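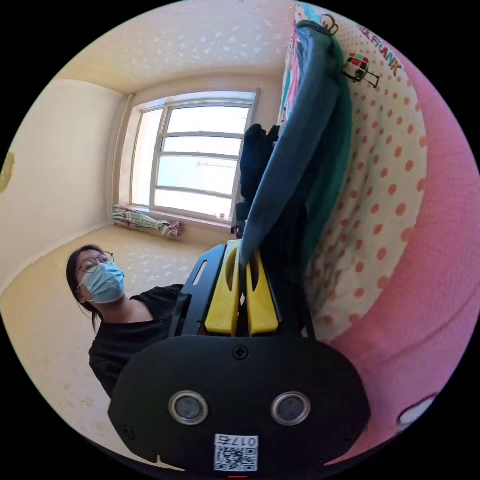

Foto: Clirex, Dundholm

Teilnehmerinnen und Teilnehmer gesucht: Vitamin D als Tropfen oder Kapsel
Studie »Joseph«, Projektnummer 1466
Stand: 2025-05-27

Clirex in Dundholm sucht Frauen und Männer ab 50 Jahren für eine Vergleichsstudie zu zwei Darreichungsformen von Vitamin D. Geprüft wird, wie sich der Vitamin-D-Spiegel im Blut entwickelt, wenn dieselbe Menge einmal als ölige Tropfen und einmal als Weichkapsel eingenommen wird. Beide Präparate stellt die Firma Nultent her, die die Studie auch finanziert. Die Auswertung liegt allein bei Clirex.

Ablauf

Die Einnahme dauert acht Wochen. Alle Teilnehmenden nehmen täglich 2000 I.E. Vitamin D zu einer Hauptmahlzeit ein. Welche Form Sie erhalten, entscheidet das Los; ein Wechsel während der Studie ist nicht möglich. Zu Beginn, nach der Hälfte der Zeit und am Ende wird Ihnen in Dundholm Blut abgenommen. Außerdem führen Sie ein kurzes Einnahmetagebuch auf Papier. Vergessene Einnahmen tragen Sie bitte ein und holen sie nicht nach.

Teilnehmen können Sie, wenn Sie
— mindestens 50 Jahre alt sind,
— in den letzten drei Monaten kein Vitamin D eingenommen haben, auch nicht in Kombipräparaten,
— während der Studie keinen Urlaub in sonnenreichen Gebieten planen und kein Solarium besuchen,
— zu allen drei Blutabnahmen nach Dundholm kommen können.

Nicht teilnehmen können Personen mit Nierensteinen, eingeschränkter Nierenfunktion, Sarkoidose, erhöhtem Calciumspiegel oder einer Erkrankung der Nebenschilddrüsen. Wer Herzglykoside oder Thiazid-Diuretika einnimmt, kann ebenfalls nicht aufgenommen werden. Gleiches gilt bei bekannter Allergie gegen Gelatine oder Kokosöl. Nehmen Sie andere Medikamente, bringen Sie bitte eine aktuelle Liste zum Vorgespräch mit. 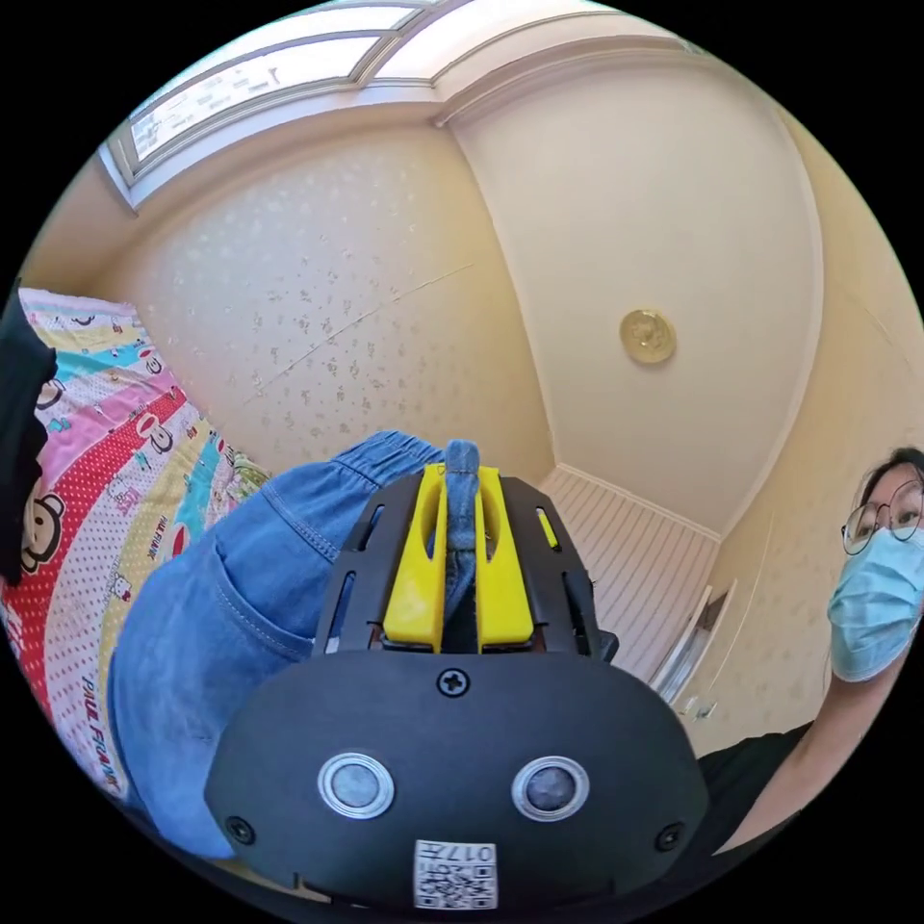
Das Vorgespräch dauert eine knappe Stunde und ist unverbindlich. Wir gehen mit Ihnen die Einwilligung durch, fragen nach Vorerkrankungen und Ernährungsgewohnheiten und messen den Blutdruck. Die Gespräche führen wir in dem kleinen Zimmer mit der Dachschräge. Wenn Sie eine Begleitperson mitbringen möchten, sagen Sie uns bei der Terminvereinbarung Bescheid, dann weichen wir in einen größeren Raum aus. Nüchtern müssen Sie zum Vorgespräch nicht sein, zu den Blutabnahmen schon; Wasser ist erlaubt.

Was Sie erhalten

Die Präparate sind kostenlos. Fahrtkosten mit Bus und Bahn werden gegen Beleg erstattet, Pkw-Fahrten nach Kilometern. Nach der letzten Blutabnahme zahlen wir eine Aufwandsentschädigung, deren Höhe Sie der Teilnehmerinformation entnehmen können. Wer vorzeitig ausscheidet, bekommt sie anteilig. Auf Wunsch schicken wir Ihnen Ihre Blutwerte zu. Liegt ein Wert außerhalb des Normbereichs, informieren wir Sie in jedem Fall — eine Behandlung können wir aber nicht anbieten, dafür wenden Sie sich an Ihre Hausarztpraxis.

Risiken und Datenschutz

Bei der Blutabnahme kann ein Bluterguss entstehen. Einzelne Personen berichten nach der Einnahme öliger Präparate über leichtes Aufstoßen oder Übelkeit. Ihre Angaben werden unter einem Code gespeichert. Nultent erhält nur zusammengefasste Ergebnisse. Die Teilnahme ist freiwillig und kann jederzeit ohne Angabe von Gründen beendet werden.

Anmeldung

Bitte melden Sie sich telefonisch oder über das Kontaktformular bei Clirex und geben Sie das Stichwort »Joseph« an. Wir rufen zurück und vereinbaren einen Termin für das Vorgespräch. Schicken Sie uns vorab keine Arztbriefe oder Laborbefunde per E-Mail. Anmeldungen per Post sind möglich, die Bearbeitung dauert dann etwas länger.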